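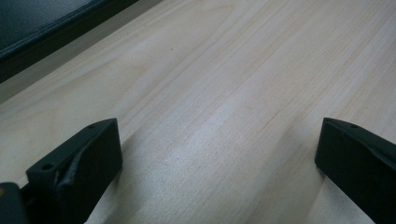
Wood grain, light across the middle

hekska-notes / README

Small set of short English texts tagged for figurative language. Mostly similes and metaphors, some personification. Made for the writing classes at Pranport, cleaned up a bit so other people can use it.

What's in it

500 short passages, one per line, plain text. Each line has the passage, the tag, and the word or words that carry the figure. Tags are simile, metaphor, personification, none. If a passage has two figures we tagged the stronger one - yes, that's a judgment call, see below.

passages.txt - everything
hard.txt - the 200 or so we argued over
guide.txt - tagging rules, read this first

Where it came from

Passages were written by students and by Davina Niven, who did most of the "none" ones. No published books or song lyrics. Spelling left as written except where it changed the meaning.

Tagging

Ewan Gourlay and Siiri Raudsepp tagged everything separately, then compared. Where they disagreed Ilze Koppel picked. Her picks are final even where I'd go the other way (line 5, "the hallway swallowed us", still bugs me).

Dead metaphors are the big problem. "Leg of the table", "running late", "a bright idea". The rule is if a reader wouldnt notice it, tag none. Not applied evenly in the first batch, will redo.

"Like" and "as" don't make a simile by themselves. "She works as a nurse" is none. "Tall like her sister" is none too. Plenty of taggers trip on this.

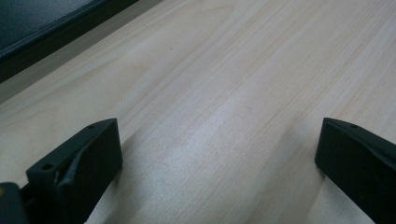

Pale tabletop, black gripper fingers

Known issues

- hyperbole has no tag, ends up under metaphor or none depending on who did it
- personification is thin, and too much of it is weather
- a few passages repeat with one word changed, on purpose, see guide
- tabs vs spaces in hard.txt, sorry

Changes

December: dropped the "idiom" tag, folded into none. Fixed teh header line. Old version is still in the Grigaitė folder if you need it.

Use

Free for teaching. Mention Hekska somewhere. Corrections go to Žydrūnas, send the line number and the tag you want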